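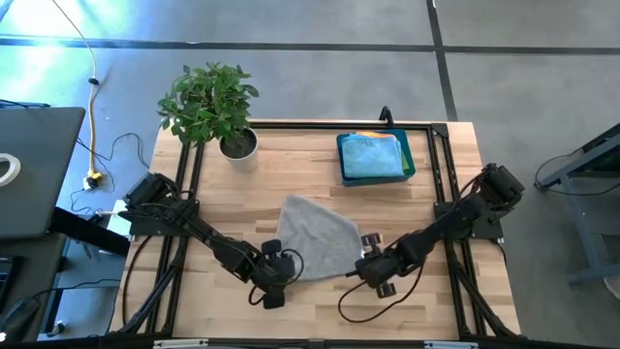 Have you ever looked really closely at a piece of wood and wondered where all those lines come from? I do it all the time (my family has stopped waiting for me in furniture stores). Every line is a bit of a tree's diary, and once you know how to read it you'll want to check every door, spoon and fence you meet. Look at the tabletop up there. It's made of long strips, some a pale blond color and some more like honey. People call that style butcher block, and it's a great place to start, so let's get going!

4 minute read

Search Skilladeck Search for a topic Go

How does a tree get fatter?

A tree grows in two ways. The tips of the branches and roots get longer, and the trunk gets wider. The widening happens in a super thin layer just under the bark called the cambium (say it KAM-bee-um). The cambium makes new wood on its inside and new bark on its outside. So the newest wood is always near the bark, and the oldest wood is right in the middle. If you carved a mark on a tree at the height of your nose - please don't, it hurts the tree - it would still be at that same height when you were a grown-up. Trunks don't stretch upward like you do.

Light ring, dark ring

In places with warm summers and cold winters, trees grow fast in spring. That wood is usually lighter in color. Later in the summer they slow down, and the wood they make is tighter and often darker. Then winter comes and they take a rest. One light band plus one dark band makes one year. A stump with 9 of those pairs came from a tree that was nine years old when it was cut, at least at that height.

Fat rings often mean a good year with plenty of rain. Skinny ones can mean a dry year, or that bigger neighbors were hogging the sunlight. Some giant sequoias have lived for more than 3,000 years. Imagine a diary that long!

So why does a board have stripes?

Good question, and it puzzled me for ages. Rings are circles, but boards mostly have lines. Try this with a rolled-up pancake or a jelly roll. Cut straight across it and you see a swirl. Cut it the long way and you see stripes. A sawmill does the second kind of cut when it slices a log into boards. The stripes and wavy shapes you get are called the grain.

And the knots, those dark round spots? They're where a branch used to join the trunk. The trunk kept growing wider and wrapped itself around the bottom of the branch.

Why glue strips together?

Wood swells a little when the air is damp and shrinks a little when it's dry. One very wide board can bend into a curve, like a potato chip. Lots of narrow strips glued side by side tend to stay flatter. It also means you can make a big tabletop without needing a gigantic tree.

Try it yourself

Grab some paper and a crayon with the wrapper peeled off. Find 6 wooden things around your home (old boards outside work best, since their grain is often bumpy). Lay the paper on top and rub gently with the side of the crayon. Write on each one where you found it. My favorite so far is from my back steps, and it looks just like a map of a river.

Updated June 2021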